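The Kitchen on the Workbench

Farzana Mridha is building a robot helper in a shared workshop, and most of the work so far has been done in a kitchen that exists only on her computer.

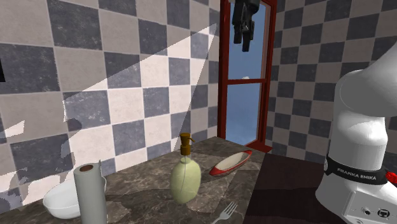 Mridha started the project in December, when she took a bench at Skondeck, a members' workshop with room for 37 people and their half-finished things. She had written control software for packing lines for years and wanted to make something of her own. The plan was modest. An arm fixed beside a kitchen worktop would pick up everyday items and put them where they were wanted, for people who find gripping and lifting difficult.

She called the project Trotetus. The name has no meaning. It was free, and it fitted on the label of a storage box.

The first months went on the simulation. A real arm was out of the question to begin with, so she learned to build rooms in software and put a model of a Franka arm in them. The model is a common choice and there is plenty written about it. The kitchens took longer. She makes them by hand, one worktop at a time, and changes the tiles, the stone and the daylight between them so that the software does not get used to a single room.

"A plain grey room is easy," Mridha says. "Then you put in a patterned wall and strong sun and it goes to pieces. I'd sooner find that out on a screen."

The objects are ordinary. In the kitchen she has been using most, there is a white bowl, a roll of paper towels, a soap dispenser with a gold-coloured pump, a fork and a long red dish with a white inside. The dispenser gives the most trouble. Its body is see-through enough to confuse the part of the program that judges where an edge is, and for several weeks the gripper closed a little way behind it. The fork is difficult for a different reason, as it lies flat and leaves very little to get hold of.

Each test is a single attempt at a single object. By the spring she had run 1285 of them, mostly overnight, on a second-hand computer under the bench. She keeps the results in a spreadsheet and goes through the failures in the morning before work.

Debashish Khan has the next bench along. He repairs sewing machines and had no interest in robots until Mridha asked him about bearings. He is now making the physical side of Trotetus, a smaller and much simpler arm than the one in the software, with printed joints and motors bought through Grulora, a parts supplier he has used for years. It has cost around £300 so far. The shoulder has been made three times. The first version cracked at the bolt holes and the second was too heavy for its motor.

Moving from one arm to the other will not be simple. The reach is different and so is the grip, and Khan's joints have some play in them that the simulated ones do not. Mridha expects to redo a good part of the movement code. The part that finds objects should carry over, she thinks, though she has not tried it yet.

They have a worktop ready for it, an offcut from Khondokar, the kitchen fitters across the yard. It is 26 inches deep and a bit longer than the bench, so the end sticks out into the walkway with a strip of yellow tape along it.

Khan wants to begin with the bowl. Mridha would like to go straight to the dispenser. They have agreed to bolt the arm down first, and the bolts are on order.

More in Workshop
A lathe in the spare room
Sharing tools without falling out
What to check on a second-hand motor
Letters: the case for slower printing

Contact the editors | Copyright, all rights reserved | Back to top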